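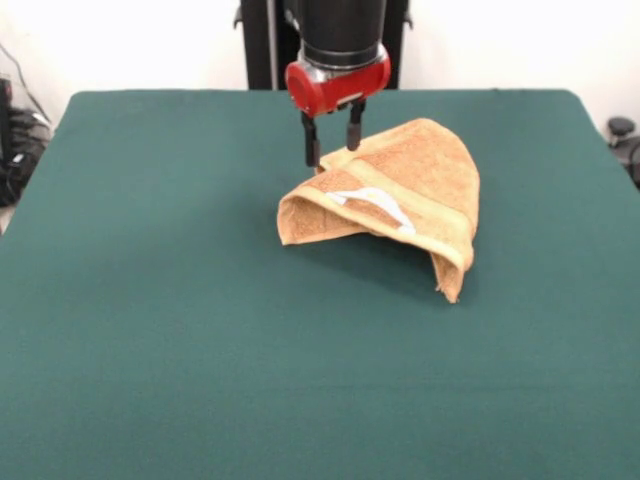

How to get towels soft again (and keep them that way)

Quick one as I've been asked for this a lot. Towels gone stiff, scratchy, don't dry you properly. Nearly always it's build-up — detergent, softener, limescale if your water's hard. You don't need new towels. You need an afternoon, a bag of soda crystals and some white vinegar.

Works on ordinary cotton terry, any colour. Don't do it with anything that has a silky trim you care about.

What you need

White vinegar, the clear stuff, not malt (you will smell of chips)
Soda crystals
Your normal detergent, but less of it than you think
A washing machine that goes to 60
A line or an airer, dryer if you've got one

Never put vinegar and bleach in together. Not in the same wash, not in the same drawer. Gives off a nasty gas. If you've bleached anything lately, run the machine empty first.

Step 1. Check the label

60 is fine for most cotton. Some dark ones say 40, do what it says. Brand new dark towels go in on their own or everything comes out grey. Ask me how my sister's bath mat is.

Step 2. Strip wash

Half load, no more. Towels need room to move or the rinse does nothing. Soda crystals straight in the drum, a few big spoonfuls, no detergent, no softener. Longest cotton wash you have. If you look through the door and there's suds with no detergent in there, well, that's your build-up coming out. Run it again if it's still foaming at the end.

Step 3. Vinegar rinse

Rinse cycle only. Half a mug of vinegar in the softener compartment. The smell goes when they dry, it really does. Don't make this a habit every wash though, some machine makers say it's hard on the rubber seals. I do it 5 or 6 times a year and that's plenty. Check your manual if you're worried.

Step 4. Shake them out

The bit everyone skips. Take each towel by the short end and snap it hard, ten seconds or so, before it goes anywhere near the line. Lifts the loops back up. Do it again when they're dry. Makes more diference than any product I've tried.

Step 5. Dry

Outside with a bit of wind is best. No wind, hot sun, they go like cardboard, so bring them in slightly damp and finish in the dryer on low, ten minutes. No dryer — airer near an open window, turn them over halfway, shake again. Not on the radiator. I know. In October we all do it. They still come out crunchy.

Don't overdry in the machine either. Cooked cotton goes brittle and you'll find half of it in the lint filter. Clean the filter while you're there.

Step 6. Fold and put away

Only when bone dry, or you get that musty smell and have to start over. Fold in half longways, in half again, then in thirds so the folded edge faces out. Loose stacks, don't ram them in the cupboard. Clean ones go to the bottom of the pile so they all get used in turn.
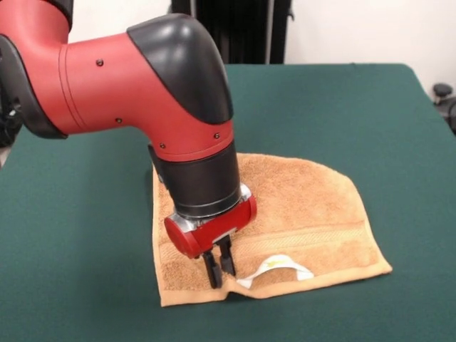

If they're still rough

Hard water probably. Put soda crystals in with your normal wash every time, a spoonful, and cut the detergent down a bit. Humaira Bangash left me a tip on the old version of this page: she soaks hers in the bath overnight before the strip wash. Tried it, good for really bad ones, bit of a faff getting them to the machine dripping. Put a bucket under.

If they still smell

Could be the machine and not the towels. Pull back the rubber door seal and have a look. Grim? Wipe it, then an empty 90 wash with soda crystals. Leave the door open after.

If they don't soak up water

New towels often have a finish on them. Wash two or three times before you use them. And stop using softener. It coats the loops, that's the whole problem with it. Same for dryer sheets.

Can I do this with flannels and tea towels?

Yes, same method. Microfibre no, keep that well away from the towels as it grabs all the fluff.

How often?

Strip wash every couple of months, less if your water's soft. Normal wash after three or four uses, hung up properly inbetween, spread out, not on a hook all bunched up.

Thanks to Etornam Agbenyega for pointing out I'd put the vinegar in before the soda crystals in the first version. Wrong way round. Fixed now.

Next up is pillows — will post when I've got mine dry.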